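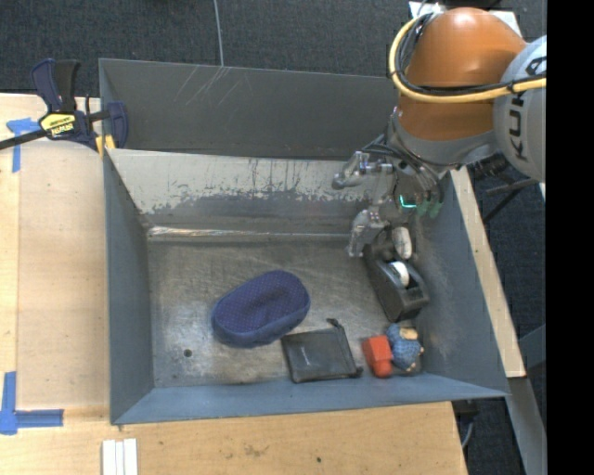 The KUKA over the metal bin, hand down by the tape dispenser.

Home | Diary | Older entries | Contact

2018-09-05

Budget day. I spent the morning with the spreadsheet and the afternoon on the phone, and the spreadsheet was worse.

The arm is paid for, so that line stays at zero until the service contract comes up in February. The hand is the problem. Grabowska quoted 3,000 for a spare set of fingers, shipping extra. Casimiro wants two sets. I put down one and told him we could talk about it again when the first one breaks.

The bin is staying. Arturo priced a new one from Zirko with a smooth liner, and it is a nice bin, but the old one has sloped walls and a flat floor and a hole near one corner, and the parts slide down the way we want. Grime doesn't bother the gripper. I took the liner off the list.

Test objects come to 311 for the year. I thought that was high until I went through the receipts. We go through pouches and plush toys faster than I planned for. Sewwandi says to buy soft things in bulk and keep the hard ones, like the tape dispenser, until they crack. I wrote that in as a rule.

Still open: a proper mount for the bin. At the moment there is a bar clamp on the table edge and blue tape on the wood. Varnarance makes a fixture plate but they want three weeks just to send a drawing. I asked for it anyway.

Total is almost where Ga-eun asked for it. She gets the sheet tomorrow – then I'm going back to the grasp logs.

Comments

Hanan Awwad: Get the second set of fingers. We waited and lost most of a month.

tmk_shop: Did you ask Skisex about the plate? They cut ours from a sketch.

Casimiro: I agree with Hanan.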